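Beauty > Reviews > Brows & Lashes

Puvov Tinted Brow Gel in Gallent – my thoughts after nine weeks

11 March 2025

So I have the kind of eyebrows that start out with great intentions and then give up halfway. The front part is fine, quite bushy even, and then past the arch there's a sad little trail of blond hairs that you can only find in strong sunlight. I've drawn them on with pencils since high school and I'm bored with it! Pencil takes me forever in the morning and by lunch one tail has always wandered off somewhere.

I bought the Puvov Tinted Brow Gel because a girl at the Marino counter was wearing it and her brows looked so soft and real that I asked her straight out. It wasn't even a Marino product (she was very sweet about it). I paid for it myself, full price, before anyone asks.

It comes in a short, chubby tube with a tiny spoolie, much smaller than the one in my old Skillow gel. I love that. The Skillow brush was basically a mascara wand and I'd end up painting my forehead with it. With this one you can get right into the first few hairs and make them stand up without leaving a brown smudge underneath. There are three shades and I have Gallent, the middle one, a cool taupe with no red in it at all. If you have light brown or dark blond hair and every "medium" brow product turns orange on you, please try this shade.

The formula is a bit wet when you first put it on, so you have a minute or so to push things around before it grabs. I do the tails first, going backward against the hair so the color coats the underside, and then brush everything up and over. Then I leave it alone and do my mascara. Once it's set it doesn't flake and it isn't crunchy, though I can feel it if I press on it. My husband says they look the same as always, and I'll take that as a compliment.
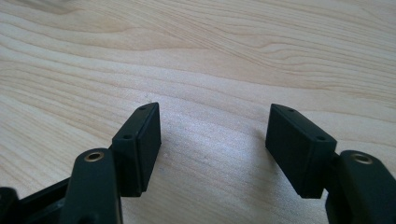

Wear time is where I got a little obsessed. On a normal office day I put it on before breakfast and it's still all there when I wash my face at night, 11 hours and sometimes more. The tails do fade a touch if I've been leaning on my hand, a horrible habit of mine. It got through a long, sweaty spin class too, with just a bit of shine on the left brow. I haven't had it through a real summer yet, so ask me again in August. Rain was less good. I walked home in a proper downpour without a hood and had a faint taupe streak by my temple, so I wouldn't call it waterproof, and to be fair the tube doesn't either.

Taking it off is easy. Any oil cleanser melts it, and micellar water works if you hold the pad there for a few seconds first. I tried plain face wash once and had to go over it twice.

Now the stuff I don't love. The wiper inside the neck is too loose, so the brush comes out with a big blob on the end every single time. You have to scrape it off on the rim, the rim gets gunky, and then the cap doesn't close right. I've started wiping it on a tissue, but at this price I don't want to be throwing product away! It also smells a little like school glue while it's wet. That goes away, but if you're sensitive to smells you'll notice it. And it won't make hair where there isn't any. If your tails are really bare you'll still want a pencil or a pen for a few strokes. I do two or three on each side with my old one, then gel on top, and that's still so much quicker than what I was doing before.

Would I buy it again? Yes, and I have, the second tube is already in my drawer. If you like a sharp, carved brow you'll probably find it too soft – go for a pomade. For the rest of us with half an eyebrow and not much patience in the morning, it's lovely. I'd like to try the lighter shade on my lash line next, just to see what happens.

Comments

browsbeforecoffee
Thank you for mentioning the orange thing!! Every taupe I buy looks like rust on me. Ordering Gallent tonight.

mapleandmint
I had the same blob problem. I store mine with the cap up and it's a bit better, but still messy.

tess_93
Did you find it irritating at all? My Skillow one made my skin itch by the end of the day and I'm nervous about trying another gel.

Reply from the author
No itching here, but my skin isn't very fussy. Maybe try it on a little patch first?

lashedout
Too soft for me, I went back to pomade after a week. Pretty color though.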